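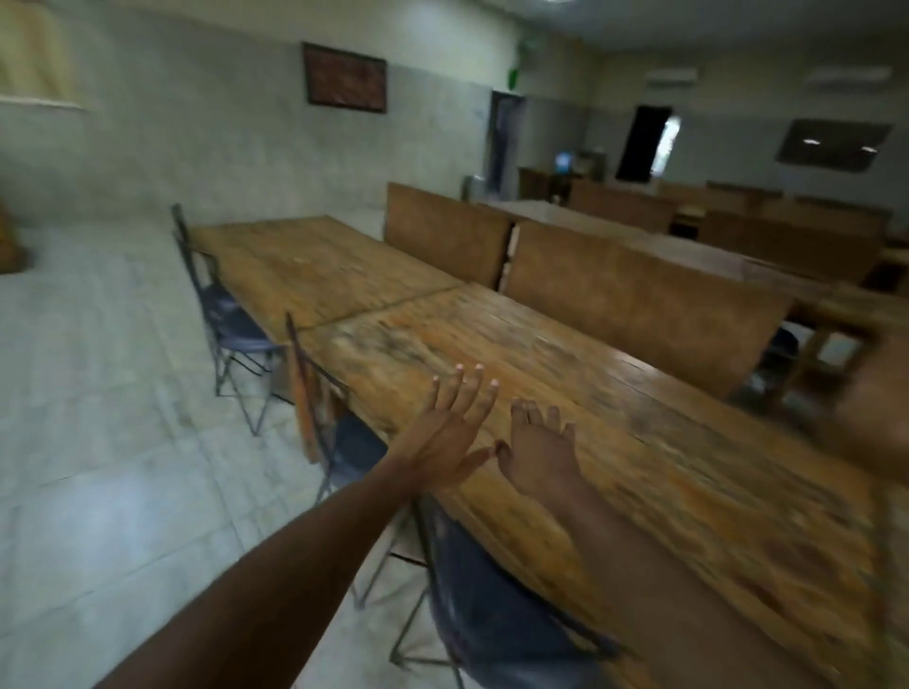
Bernadette Phelan would like the old tables kept exactly as they are, scuffs and all, and she has told the Burkport Community Hall so on more than one occasion. Her view is that a table people have been leaning on and eating at for years shouldn't have to look new to be loved, and that a good sanding might be all right but a dumpster would be a disgrace.

She will be pleased, then, with the news from Burkport this month. The Hall is delighted to announce that its long wooden tables are staying, and that they will be refinished by hand, right here in town, in a spring project with the furniture workshop Kouris. Work starts in March, and the neighbors who use the tables are warmly invited to come and lend an elbow!

Anyone who has been to a Wednesday supper in the tiled room knows these tables well. They get pushed end to end when there's a crowd, pulled apart again for card games and sewing, and wiped down more times in a week than most kitchen tables see in a month. All of that shows in the wood. The finish has faded and gone gray in streaks, with the heaviest wear on the tables that get the most company, while others have kept a good deal of their warm orange-brown color.

"We did look at replacing them, and I want to be fair and say the new ones were very nice," said Olga Abreu, who manages the Hall. "But then we sat down to talk it over, and of course we sat down at one of the old tables, and I think we had made up our minds before the coffee was poured. They're solid, they're the right height, and people know them."

The project has a budget of $900. Of that, $400 goes to sandpaper, finish and brushes, and the rest pays for Kouris to check the joints, tighten the legs and teach 2 open workshops on caring for old wood. The first will cover cleaning and sanding, always along the grain, and the second will cover putting on the new finish in thin coats, with plenty of patience in between. The deeper marks will be left alone, as they would take too much good wood with them - and a few regulars have grown rather fond of them besides.

The folding chairs with the navy-blue seats are staying too, and will be stacked in the hallway while the sanding is going on. Wednesday suppers will carry on during the work, with the tables taking turns.

Both workshops are free and begin at 10 a.m. Please wear clothes you don't mind getting dusty, and sign up at the front desk of the Burkport Community Hall.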